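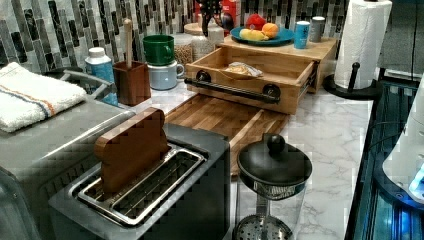

Toaster, wooden slice in the slot.

First-pitch strikes, and what I did with the season's scorebooks

The Skekville season finished in September and the scorebooks came to me in October, in a carrier bag, in no order. We played 21 games. I wanted an answer to one question: does our pitching staff gain anything by throwing a strike on the first pitch, at this level, with these hitters?

In the professional game the answer is yes and has been for decades. Hitters who fall behind 0-1 do worse than hitters who get ahead 1-0. I had doubts about whether this carried over to us. Our hitters chase less than you might think, mostly from being too cautious, and our pitchers walk people from any count.

The books do not all record pitch sequence. Rimantas Kairys keeps a full pitch line in every box, numbered, with fouls marked separately. Chantal Vachon records balls and strikes as totals, so the order is lost. Games scored her way were no use for this and I left them out. What remained was 515 plate appearances against our pitchers with a known first pitch.

Rules I used when typing them in:

A ball put in play on the first pitch counts as a first-pitch strike. Some people exclude these. I kept them in, as the pitcher did throw something the hitter could hit, and the result belongs to that pitch.

A foul on the first pitch is a strike.

Hit by pitch on the first pitch counts as a ball.

Intentional walks are dropped. They were dropped before I reached the total given above.
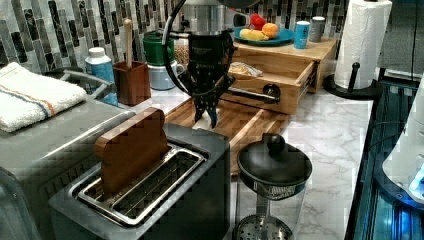

Rear slot in use, front slot empty.

On-base rate after a first-pitch ball was well above the rate after a first-pitch strike, so the direction is the same as in the professional game. The size of the gap surprised me less than where it came from. Nearly all of it was walks. Once the ball was put in play, hitters did much the same from either count. The league's infields make enough errors that contact of any kind is worth having, and this hides whatever effect the count has on how well the ball is struck.

Then the split by pitcher. Kiran Dhillon has the best fastball we have, up to 85 mph on the one evening we borrowed a radar gun, and he gains the least from getting ahead. He walks people after 0-1 nearly as often as after 1-0. Liis Vītola throws much slower and gains the most. When she is ahead she goes to the changeup low and away and hitters roll it over to short. When she is behind she has to come back over the plate and there is not enough speed to get away with it.

I would be careful with any single pitcher. Liis has more than 40 plate appearances in the sample, but some of the others do not, and I have not printed their figures. One bad inning against Taline, where we walked in three runs, moves the whole staff line by an amount you can see on a chart.

I also looked at whether hitters were swinging at the first pitch more as the season went on. They were, slightly, though the later games include both fixtures against Sanow, who swing at everything. Take those out and the line is flat. 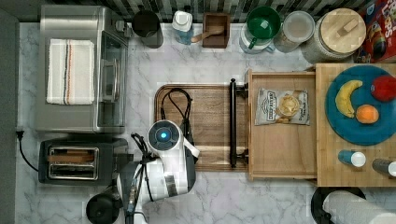
Counter from above. Striped towel on the toaster oven.

Things to change for next year. Triin Rätsep has agreed that all our scorers will use the numbered pitch line, and I have drawn up a one-page key for it. The boxes in the current book are small, so long at-bats will need to run into the margin. I would also like swinging and called strikes kept apart. Rimantas already does this with a dot, but the dots are hard to tell from pencil slips, so the key uses a short bar.

The spreadsheet is on the club drive under pitching. Columns F to H are formulas, please do not type over them. If you find a plate appearance that disagrees with the book, send me the game and inning and I will check it against the page.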